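A morning among the grippers: our visit to Fendska's open day

Those of you who came along on the Wednesday trip will know how much there was to take in, and those of you who couldn't make it have been asking, so I promised to write something for the newsletter. I'm afraid it has come out rather longer than I meant. Please bear with me, and put the kettle on.

Fendska, for anyone who missed the notice in the last issue, is the small robotics workshop on the Plarklow estate, in the long brick building behind the tyre place. They open their doors to the public twice a year, and our group was given the 10.30 slot, which suited everyone except those who rely on the number 14 bus (it doesn't run until after ten on that side of town, so we shared cars). There were drinks and a plate of shortbread waiting for us, and a very good table of leaflets that I'm sorry to say I lost somewhere between there and home.

Getting started

We began in the front room with a short talk. I had rather expected great big arms behind cages, the sort you see welding cars, and there was one arm, bolted to a bench and called Guston by everyone who works there. But most of what Fendska does at the moment is about cloth. Clothes, bedding, tea towels, the lot. We were told that a machine can pick up a tin or a box fairly well these days, but a jumper is a different shape every single time you put it down, and that makes it very hard to teach. I have felt the same way about fitted sheets for most of my life!

The way they go about the teaching is what surprised me most. Instead of sitting at a computer and writing out instructions, the staff do the job themselves, over and over, holding a pair of gripping tools with a handle underneath and a small camera fitted. The tools have two fingers each, with soft pads at the tips. Every fold and tug is recorded, and the recordings are then used to show the arm how it's done. They had 2,723 of these recordings on the board when we came in, and one of the young people rubbed out the last digit and wrote in a new one while we were there, to a small cheer from the back row.

The bedroom

After the talk we were taken through to what they call the flat. It's a set of practice rooms, with a kitchen at one end and a bedroom at the other, and it is furnished with all sorts, much of it from house clearances. The idea, as I understood it, is that if the recordings were all made on a plain white table, the arm would be quite lost when it met a real home with patterned bedding and things lying about. So they change the bedding often, and they take donations of old clothes (more on that below).

Coats were the job for that morning. A padded coat is apparently one of the more awkward things on the list, as there is so much air in it and it will not stay where you put it. You have to lay it out on its back, bring the sleeves in across the front, and then fold it up from the hem, and there is a knack to choosing where to take hold. We watched one of the team at it for a good while, and I don't think I've ever seen a room of grown adults so quiet over a bit of folding. 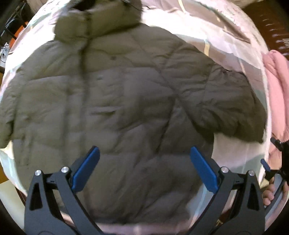

Having a go ourselves

Then came the part everyone had been waiting for – our turn. Fendska had put out two pairs of the tools, and we queued up at the table in the kitchen with a basket of tea towels. They are lighter than they look, though your wrists do know about it after a few minutes. You squeeze to close the fingers and let go to open them, and it takes a little while to stop wanting to use your own hands. Several of us made a proper parcel of it by the end. My own effort was more of a bundle, but I was told very kindly that it would do.

We finished with Guston, who folded a flannel and then, on the second go, dropped it on the floor. He got the biggest round of applause of the day.

Clothes wanted, and the next visit

Fendska would be glad of any clean clothes and bedding you no longer need, up to 14 items a household please, as storage is tight. Zips and buttons don't have to work. You can leave bags at the Danzer Street hall during coffee mornings and we'll take them over together.

The next open day is in September. If you'd like a place, add your name to the sheet by the hall door, and do say whether you can offer a lift.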